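Home | Kits | Task packs | Spares | Blog | Basket

Task packs > Two-handed > Sorting and handover

Mavow Two-Tray Task Pack (simulation edition)
Posted 8 Dec 2023 | 4 comments | 70 shares

Right, I've been promising this one since March and it's finally on the shelves! The Two-Tray pack is the simulated tabletop task we built at Druststead for our own work on two-handed sorting, and so many people asked for a copy that I've tidied it up (mostly) and put it on the shop.

What you get is a download with the scene files, the arm and hand models, the trays, the small can-shaped objects and a big folder of recorded runs. There are 2970 runs in the folder, all driven by a person wearing tracking gloves, and each one comes with the joint positions, the hand positions and the overhead view. I did a fair chunk of them myself and my shoulders have only just forgiven me.

The method we were testing is pretty simple to say. Most people train one policy on everything and hope the two hands sort themselves out. We wanted to know if it helps to give each hand its own small network, and then let the two of them pass a short message back and forth at every step. We called that Goodwin (after the lane our workshop is on, we're not very imaginative). The pack has the training code for Goodwin and for the plain single-network version, so you can run both and see what you think.

Both trays stand side by side towards the right of the table, which makes life awkward for the left arm, and I did that on purpose. If everything's in the middle, either hand can do the whole job alone and you learn nothing about how they work together.
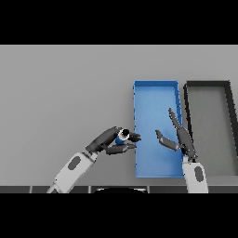 Can I train on only part of the recorded set?
Any slice you like will load, and we did most of our own comparing on a cut of 2133 runs, with the rest kept back for testing. The list of which run went where is in the splits folder, so please use that one if you want your numbers to sit next to ours.

As for how it came out: Goodwin was better at the bits where both hands are close to the same tray. The plain version tended to dither there, with one hand drifting in and backing off again, and the message-passing one got on with it. On the easy reaches I couldn't tell them apart, and Goodwin was slower to train on our machine, so don't buy this thinking it's magic! We also tried making the messages longer and it got worse. I still don't really know why, and if you find out I'd love an email.

A few practical bits. The look is very plain, flat greys with a blue tray and a black one, and I've left it that way because it renders quickly. There's a settings file if you want to change the colours or the lighting. The hands have proper fingers, so the contact settings matter a lot, and I'd leave those alone until you've got one full training run behind you.

Haltgate, our older one-handed pack, uses the same file layout, so anything you wrote to read those recordings should open these too. You'll need to update the loader first (free, it's on the Spares page with the other odds and ends).

Licence is per lab, and students in the lab are covered. The download link arrives by email after checkout.

4 comments | Share | Save for later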